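Up too late again, kitchen light buzzing. Tonight's subject is dishes, God help me.

Fladero has been sending me their emails since September and I finally gave in and ordered the green bowl and the blue one to go under it. The pitch is that you need one set for everything. Cereal, soup, salad, keys, and when you're finished it all nests away to nothing. I've heard this before. I heard it about the Girard pans, which are in the basement in a box marked PANS, taking up precisely as much room as pans.

So I put the green in the blue on the dark table and stood back to see if I felt like a person with a calm kitchen. I didn't, much. It looked like breakfast waiting for somebody else. The green is nice, I'll give it that, a mint color with a cream rim, and the ribs on the side keep it from looking like hospital ware. But as storage? The green one still stands up out of the blue one nearly its full height. I don't call that nesting. I call that stacking, and I could already stack.

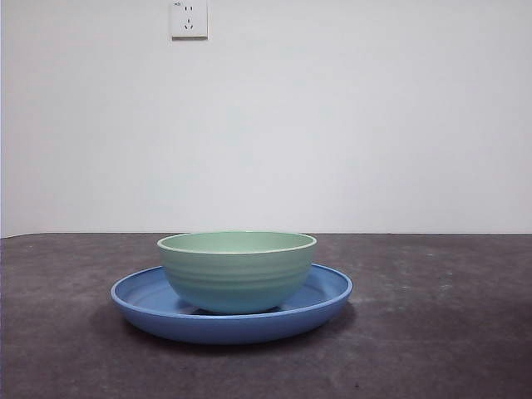 Audrey-Anne wrote back that I was missing the point, that nobody buys a bowl to save space and I should eat something out of it before I passed judgment. She has had hers for a year and uses the blue for bread dough and the green for the scraps. She also said the company counts on people like me, who order the thing, complain, and then never send it back. I have no good answer to that. The return label is on the fridge and I know perfectly well what will happen to it.

Still, I want to write down what I think while I think it. The page says there are more than 3000 households using the set. Using it how? Walid has four of something similar from Temton and as far as I know they live on top of his refrigerator with batteries in them. I suppose he counts as a household.

I tried the green one at a tilt in the blue one, the way I'd drop it in at the end of a meal if I were tired, which I always am.

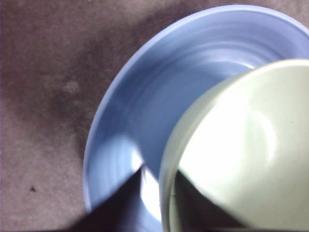

And it takes up even more room like that, naturally. The whole scheme depends on my putting things away straight, and I have never put anything away straight in my life. My mother's cupboard worked because she was in charge of it. Mine has a door that won't close on account of a colander.

Tomorrow, oatmeal in the green one, to be fair to Audrey-Anne. If it's too hot to hold I'm going to tell her so. Then I'll clear the second shelf and see if the two of them fit beside the colander. Need milk. Need to call Keegan about the light.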